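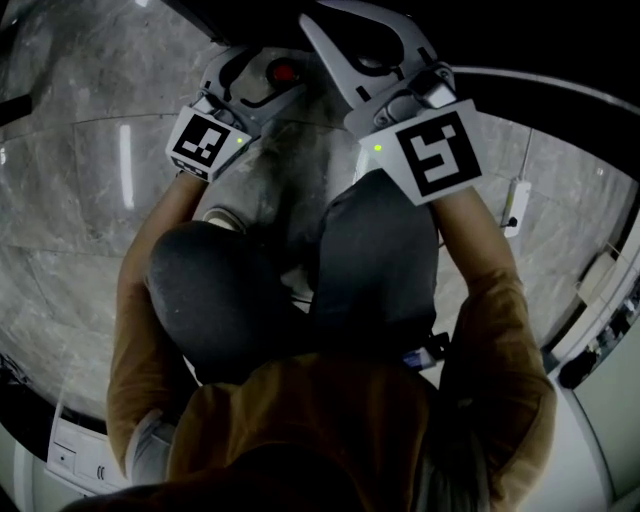
Removing dull patches from a marble floor
By Ieva Navickas

Pale, dusty-looking marks on grey marble have two common causes: residue sitting on the surface, or wear in the polish itself. The treatment differs, so test first.

What you need
Dry microfiber cloths
Soft dust mop
pH-neutral stone cleaner
Distilled water
Marble polishing powder
White felt pad
Spray bottle

Step 1. Dust the area with the dry mop. Do not use a vacuum with a rotating brush. Grit dragged across marble leaves fine scratches.

Step 2. Wipe the mark with a cloth dampened in distilled water and let it dry for 18 minutes. If it disappears and stays gone, it was dust or plaster. If it comes back as a haze, it is probably cleaner residue. If it never changes, the polish is worn or etched.

Step 3. For residue, dilute the stone cleaner as the label directs. Mist the cloth – never the floor – and work in straight, overlapping passes. Rinse twice with distilled water and buff dry.

Step 4. For wear or etching, mix polishing powder and water to a thin paste. Rub with the felt pad over an area no larger than a dinner plate, keeping the paste wet. Check after every 200 strokes. Wipe clean, dry, and view from a low angle with the light behind the mark.

Step 5. Feather the edges by polishing a hand's width past the mark with lighter pressure. A hard edge shows more than the original patch did.

Notes
Vinegar, lemon juice and bathroom descaler all etch marble.
Honed floors should not be treated with polishing powder, which leaves a shiny spot.
Scratches that catch a fingernail need diamond pads – start no coarser than the damage requires, or call a stone restorer.
Seal the repaired area only after it has dried overnight.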